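Altonico Storage Plus mod -- quick review

6 September 2018

Short one today, server's going down for a restart soon. Been running Altonico Storage Plus on 1.12.2 for a couple of weeks now, single player and on the Kadudness server. Mostly good. Some gripes.

What it adds: bigger chests, labeled bins, a sorting hopper. Crafting is cheap, planks and iron for nearly everything. The bins are why I keep it in. Drop a stack in, name it, done. Stays put after a relog too, which the old version didnt always manage.

Install is the usual. Forge, drop the jar in the mods folder, start the game. You also need the Rullar library, same folder, and it's easy to miss on the download page. Without it you get a crash at the loading screen and a log that says nothing useful. 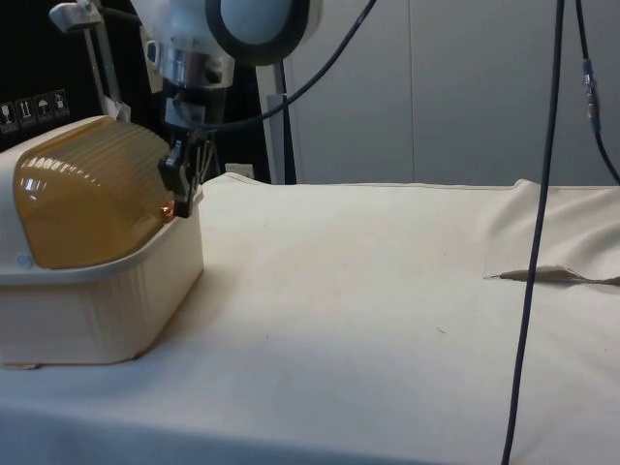 Does it work with other inventory mods? Mostly, as long as you turn off the built-in sort button in the config, otherwise two buttons end up on top of each other and the wrong one gets the click.

Performance -- fine for me. 383 bins in the main base and I lost 2 frames, maybe. The search screen is slower. Type fast and it drops letters. Annoying, and it's been in the bug list since the last release.

Sorting hopper is the weak part. Ignores enchanted books completly. Also jams if the bin behind it is full, no warning, just stops. I went back to vanilla hoppers for the mob farm.

Textures are plain but they fit. If you use the Wang pack the bins come out a bit too dark, there's a patch for it in the forum thread, post 81 I think.

Would I keep it? Yeah. 1.13 version isnt out yet so dont try forcing the jar, it wont load. Back up your world before you take the mod out -- anything left in the bins is gone.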